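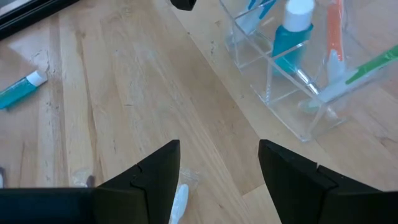 Posted by the helpdesk lead, Karaki Migrant Advice Centre

Ticket 536: Reminder texts going out in the wrong language
Status: open, waiting on supplier

Hello all, and thank you for being so patient with us on this one. On Tuesday morning the front desk rang to say that several people booked in for the work permit clinic had been sent their reminders in English, although their records in Plama quite clearly had another language ticked. One lady came in with hers on her phone to ask what it said, bless her, and we were very glad she did.

I checked the language field first and it was fine. Then I went through the August import from Jondness, which brought over 300 client records, and found that 81 of them had a blank in the second language box, the one the text service reads.
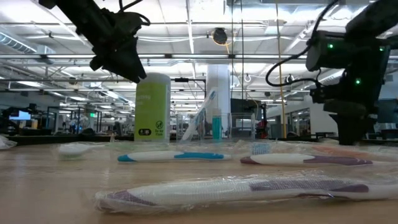 Three wrapped toothbrushes on the table.

Tried so far: filled in the box by hand on 2 test records and sent a reminder to our own phones. Both arrived in the right language, hooray! Tried the bulk edit next, and that saved without complaint but the boxes were blank again after lunch. I suspect the overnight sync isn't only overnight.
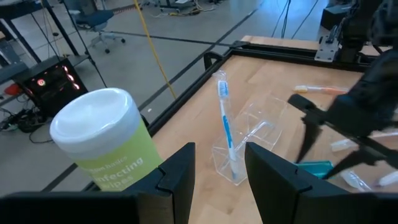 Disinfecting wipes, green canister.

I have written to Brosico, who look after the sync, and asked them to pause it while we fix the rest. Until they reply, please could whoever is on the desk ring people the day before their appointment, with the phone interpreter if need be, and make a note on the record so we don't ring anybody twice.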